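Galeria: arrumação do ateliê, novembro

Fotos da arrumação grande. Vou pondo aos poucos, a internet aqui está uma lástima e cada arquivo demora. Por enquanto subiu uma, o resto das notas já fica escrito pra eu não esquecer. Quem quiser em tamanho grande me escreve.

Pra quem chegou agora: isto é a página do ateliê, consertos de estofado, almofada sob medida, assento de cadeira. Sala dos fundos, em cima da papelaria Grallo, entrada pela lateral. Uma vez por ano paramos tudo e limpamos. Desta vez foram 2 dias, era pra ser um só.

Primeiro dia, manhã. Prateleiras no chão, tudo pra fora. Retalho de courvin, retalho de veludo, retalho que ninguém lembra de onde saiu. Enchemos 3 sacos só com sobra de tecido e isso antes do café. As caixas Lukitz (aquelas de papelão duro, com tampa) agüentaram bem mais um ano, só uma abriu no fundo. Passei fita e voltou pro lugar.

Espuma. O pior de tudo, como sempre. Esfarela, gruda na roupa, entra no trilho da janela. Separei o que ainda serve pra enchimento do que já virou pó. Regra nova da casa: pedaço menor que a palma da mão não se guarda mais. Vamos ver quanto tempo dura a regra.

Bancada. Forra-se antes de começar, sempre. Sem forro o farelo corre pela mesa toda e vai parar no chão, aí é trabalho dobrado. Lixeira com saco preto, pá e escovinha à mão, e só depois é que se mexe na espuma. Parece frescura mas poupa uma hora no fim do dia.

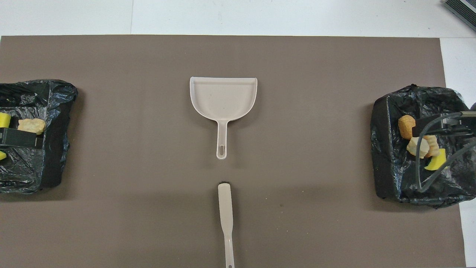 A ordem que funciona pra mim: primeiro os pedaços grandes, com a mão, direto pro saco. Depois a escova, devagar, puxando tudo pra um canto só. Se for com pressa o farelo voa e volta tudo pro começo. A pá encosta bem rente, inclina um pouquinho, e o que sobrar sai com pano úmido. Aspirador só no chão. Na bancada já tentei, engoliu um giz de alfaiate e uma agulha, nunca mais.

Sobre pá: já me perguntaram qual uso. Qualquer uma de plástico, de mão, com a borda da frente reta. Borda empenada deixa aquela linhazinha de pó que não sai nunca. Cabo com furo é bom porque pendura no prego atrás da porta e não some debaixo dos retalhos. A anterior era da Cuvik, metal, bonita, entortou na primeira queda.

Primeiro dia, tarde. Gavetas. Botão forrado numa, tacha em outra, e a terceira é a gaveta da vergonha: chave sem fechadura, fita métrica rasgada, nota fiscal apagada, meia vela. Saiu quase tudo. A fita métrica ficou, não sei por quê. Contei as tachas douradas porque precisava pra encomenda do sofá: 1000 certinhas na caixa fechada, mais um punhado solto que não contei.

Linhas. Os cones foram pra parede, num suporte de pinos, 10 cones por fileira. Antes ficavam numa cesta e era um nó só. Por cor, do claro pro escuro, menos o preto que fica na ponta perto da maquina porque é o que mais sai. Os cones Bélanger não cabem no pino, o furo é mais estreito, ficaram em pé na prateleira de cima mesmo.

Segundo dia. Vidros, persiana, atrás do armário. Atrás do armário apareceu: uma tesoura de picotar que dávamos por perdida, o molde da poltrona verde e muito, muito pó. A tesoura ainda corta. O molde já não serve, o cliente mudou de poltrona.

Tecidos de volta. Rolos em pé, no canto seco, longe da janela. No ano passado o linho cru pegou sol e ficou com uma faixa amarela de cima a baixo, perdi o rolo quase inteiro. Agora tem uma cortina velha por cima. Feia, mas resolve. Etiqueta em cada rolo com a metragem, escrita a lápis, que vai mudando.

Mesa de corte. Lixada de leve e encerada. Ficou clara de novo, dá até pena de usar. Os riscos fundos do estilete não sairam, teria que trocar o tampo e este ano não dá.

O que foi doado: os sacos de retalho, foram pra uma oficina de bonecas aqui do bairro. Ainda temos uma caixa de zíper curto e outra de viés colorido, quem quiser é só passar, de tarde de preferência, e bater forte porque a máquina faz barulho.

O que falta: a luminária do canto, que pisca. O trilho da janela, de novo. E arranjar tampa pras lixeiras, pra espuma não voar quando abre a porta.

Já voltamos a pegar encomenda. Assento de cadeira está saindo rápido, sofá só com fila. As fotos que faltam entram assim que a conexão deixar.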